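Can you reuse drinks bottles for storing dry rice?

Flelley
Our cupboard is tiny and I keep saving clear bottles – would they do?

Tarek Saliba
Yes, love doing this! Wash, dry overnight, then fill through a paper funnel. Keep the label on if you like a bit of colour.

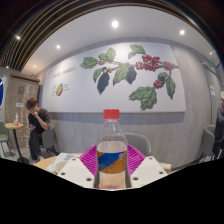 Clear bottle with a red screw cap, label still on.

Canar
Mine smelt of squash for 7 weeks. Rinse the cap as well!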